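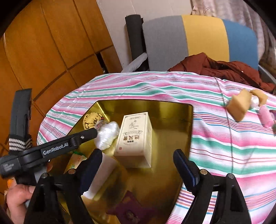
Tea and snack stores – notes for the winter changeover

The winter changeover at Plodstead was completed on 11/25/20. Members who use the shared cupboard should note the following.

Dry goods in cartons now go in the gold container on the round table. Packets and wrapped items may share it, provided cartons lie flat with the printed face up. A carton stood on end tips when the container is carried, and the label cannot be read from above. Soft packets go against the walls.

The container has a smooth metal floor and should be wiped with a dry cloth only. Scouring pads leave marks that hold crumbs. Lift it when moving it – dragging pulls the tablecloth into folds, and the cloth then has to be straightened from the far side.

Opened packets are to be folded twice and clipped. Clips are in the Noren drawer, left side. In September we discarded 606 grams of stale goods, nearly all of it from packets left open.

Unopened stock remains in the Lepik room. The count there is 146 items, of which 70 are tea. Relative humidity is logged at each visit; please write the figure in the book, with your initials, before leaving.

Loose tea is not to be stored beside spiced or scented items. Paper cartons pass odors within 2 weeks, even with the inner bag sealed.

Corrections to the stock list go to Hawi Seyoum. The Irkier order form closes when the current sheet is full.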